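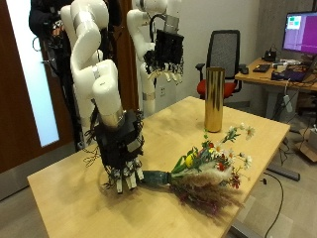 Mixed bouquet with dried grasses, still in its wrap, and the tall gold vase.

Bouquets and Vases: Your Questions

Lellutmont Flowers. Last updated 7th July. Quick answers, we're usually at the bench. If yours isn't on the list, use the form.

Do bouquets come with a vase?
No. Add one at checkout. Gold cylinder, clear cylinder or the short white one. Same price for all three, $17.

Which vase for the mixed bouquet?
The tall one. Short vase and the grasses flop over the side. We've tried.

Do I take the wrap off before it goes in water?
Yes, all of it. Paper, tape, any ribbon. Lay the bouquet on its side on a table, peel from the stem end, hold the bunch loosely while you do it. Leave the string on if you like the shape. Cut it if you want to rearange.

How much do I cut off the stems?
An inch. On a slant, sharp scissors or a knife. Again every couple of days.

The vase is metallic. Does water hurt it?
Not if you empty it. Don't leave old water sitting in for weeks. Dry it upside down on a towel. No dishwasher, no scouring pad, soft cloth only. Fingerprints show, sorry, shiny things do that.

How full?
Halfway. You can't see the level in the gold one so check it with a finger or a wooden spoon handle. Tulips are thirsty. Top up daily for the first few days.

Can dried grasses stand in water with fresh flowers?
For a few days, yes. Longer than that the ends go soft and smell. What we do: pull the grasses out when you change the water, snip off the soggy bit, put them back in last so they sit higher than the rest. Or keep them for a dry vase afterward. They'll last through October and then some if they're out of the sun.

Mine are shedding.
Normal for the fluffy ones. Take them outside, give a gentle shake, then a light mist of hairspray. Let it dry before you bring them in. Don't do this over the fresh flowers.

My tulip is leaning / got taller than everything else.
They keep growing after they're cut. Trim it and turn the vase. Or leave it, plenty of people like it.

What order do I put things in?
Big heads first, a bit off center. Small red flowers low. Daisies on the thin stems up and out to one side, they need room. Grasses around the bottom edge. Or just drop the whole bunch in and let go, it mostly sorts itself out.

Can I pick the colors?
You can pick a palette. Warm, pale or mixed. Single flowers we can't promise, depends what came in that morning. If there's something you hate, put it in the order note and we'll leave it out.

How long will it last?
Fresh part, 6 days with clean water. Had customers get to 10. Keep it away from the fruit bowl and off the radiator.

Arrived looking flat?
Trim, deep water, cool room, leave it overnight. Still sad in the morning, send us a photo the same day and we replace it. Please don't wait till the weekend.

Where do you deliver?
Lellutmont and Plurkgate, every day we're open. Outside that, ask first. Free over $71, otherwise the fee shows in the cart.

Can I pick up?
Yes, side door on Oyewole Street, ring the bell. Bring a bag or a box if you've bought a vase as well, they roll around in the car.

Do you take vases back?
Unused, in the box, with the reciept. Scratched ones no.

Safe for cats?
Tulips aren't, daisies often aren't either. Put "cat" in the note and we'll make up something else.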